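About us

Flekudon mixes paint and powder coatings for metalwork. We started in Trorard with one oven and a hired van, and now hold 2,749 colours on file. The smallest order we take is 10 litres.

Our trade counter on Abdella Road opens at 7.30, Monday to Friday. Bring a sample and we will match it while you wait. White next to black is still the pairing we are asked for most. Both are kept in stock in our Heko range.

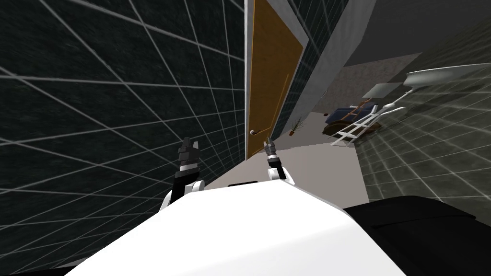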